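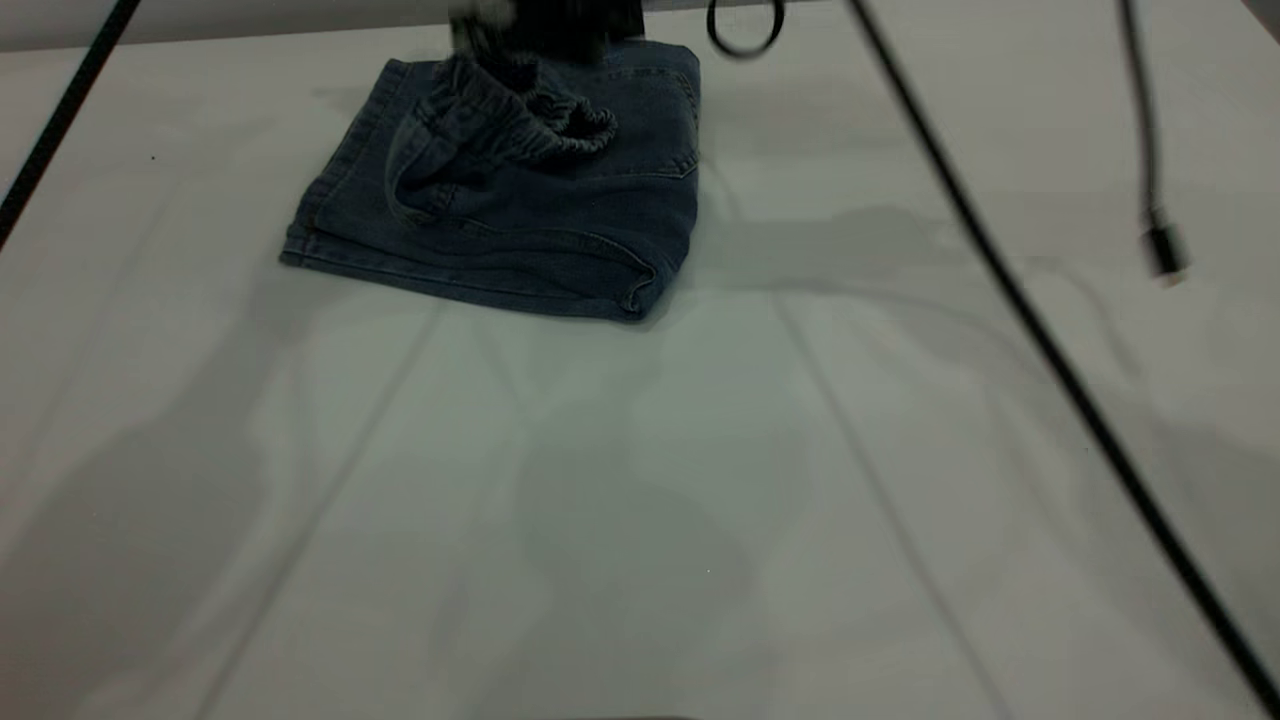
Keane wrote to me after my last column to say that folding jeans is a waste of a person's evening, that denim holds its shape whatever you do to it, and that a hook on the back of the door has served perfectly well for 13 years.

Thursday, August 15, 2019
By Sinéad Flanagan

I have heard this argument many times, mostly from people with a lot of hooks. I think it is wrong, and I think denim is the best case for folding there is.

Denim is thick. A pair of jeans dropped on a chair takes up the whole chair, and two pairs on a hook will keep a closet door from closing. Fold the same jeans into a rectangle, even a rough one, and they fit on a shelf with the sweaters. I keep mine on a shelf 18 inches deep and there is room behind them for the winter socks.

The fold does not have to be good. This is where the folding books go wrong. They want sharp edges and a bundle that stands up by itself in the drawer, and people try it for a week and quit. Dark blue denim with one side a little higher than the other and the hem curling up at the end is folded. It can go in the drawer.

I will admit that waistbands are a problem. A stiff one lies flat and gives you a straight edge to work from. An elastic one bunches up as soon as you let go of it, and no amount of smoothing will change that. My method is to lay the garment on a table, put one leg over the other, and bring the hem up toward the waist. The gathers stay on top where they can puff up as much as they like. If you put them in the middle you get a lump, and everything you stack on it slides off.

Use a table, too. A bed is too soft and sags under your hands, and the floor is hard on the knees. A plain table at hip height with nothing else on it makes the job quick. I can do a pair in less time than it takes to find a free hanger.

Keane also said that folding leaves a crease across the knee. It does, on some pairs. The crease goes away after you have worn them for an hour. A hook leaves a bump in the seat or a stretched belt loop, and I have had a loop tear off completely.

In September the shorts in my house go up to the top shelf and the long pairs come down. It takes one evening. If they had spent the summer on hooks I would be ironing.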